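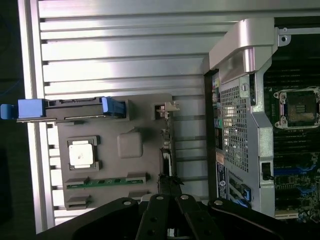

Attachment 1: wrist camera view, fingers just under the cable bundle, before the grasp

Ticket 502: Cable pick fails on chassis teardown, Greseck gripper
Product: Jestby Cell Controller
Site: Grurnora refurb shop, bench cell
Status: Open, waiting on customer
Opened: 22 June 2024

Customer, first post

Hi again! Me from the refurb bench. So we're still trying to get the arm to do the dull part of taking apart old computers, and it's stuck on the black cable bundle in the attached view, the one hanging off the upper right corner of the gray panel. The fingers come in fine. They stop where I want them, gap lined up with the cable, and then the close command goes out and one of two things happens. Either I get "grasp confirmed" with nothing in the fingers, or the fingers pinch the cable plus the lip of the panel and the whole job faults out on force.

I ran it overnight with the same chassis and a reset between tries. 236 attempts before I killed it, and I'd call maybe a third of them good. A person does this without looking. My manager keeps asking when the cell will be doing teardown by itself, and I keep saying "soon" in a smaller voice.

Things I tried before writing in:
Recalibrated the wrist camera. No change.
Slowed the close to half speed. Fewer force faults, more empty grasps.
Lowered the approach a hair. Hit the panel. Put it back.
Cleaned the finger pads. Felt productive, changed nothing.

Support reply

Thanks for the view, very useful. Two questions. Which grasp profile is loaded, and is the depth filter on? All that bright metal (the heatsink fins, the mesh on the silver cage) tends to give the depth estimate a bad time, and a black cable with black fingers next to it doesn't help. Please also send the force threshold from the gripper page.

Customer

Profile is "Sekiguchi soft line", which came with the cell and which I always assumed was meant for cables? Depth filter is on, default. Threshold reads 350, whatever the units are on that page, it doesn't say.

I did throw a sheet of matte card over the heatsink to kill the streaks. Better! Empty grasps went way down. But I can't have somebody standing there putting card in every machine, or we may as well hand them the screwdriver and send the arm home.

Support reply

The units are counts, and yes, the page should say so. I've passed that on. Soft line was tuned for a loose cord held up by both ends, like a lamp cord on a table. Yours hangs from one corner, so it swings away when a finger touches it. Try "hanging line" instead. It closes one finger first, lets the cable settle against it, then brings the other one in. Set the threshold to 500 for this step only, and mask out the heatsink side in the region editor. The mask should do the same job as your card.

Customer

OK, tried it, and I'm a lot happier. Hanging line with the mask on is picking the bundle most of the time now, and when it misses it knows it missed, so it backs off and goes again. That alone is worth the week. Before, it would carry its handful of air over to the bin and drop it in very carefully.

New problem though (sorry). Once it has the bundle it wants to pull straight up, and the tie on the bundle catches on the panel corner near the little beige latch clip. I'd do it with a twist of the wrist. Is there a way to put a twist in the lift, or do I have to write that as its own move?

For what it's worth, this is where I've landed on the bigger question. Ours is good at anything stiff that stays where you left it. Lids, trays, memory out of the slots once somebody's opened the latches. Cables, no, not without me hovering. I have the same fight at home with a charging cord and I have ten fingers, so I'm trying to be fair to it.

Support reply

You can add it in the lift block: open Path, choose Rotate on lift, and start small, with the speed turned down. Please keep a hand near the stop for the first few. Send me the log from that run and I'll look at where the tie lets go. Leaving this open until I hear from you.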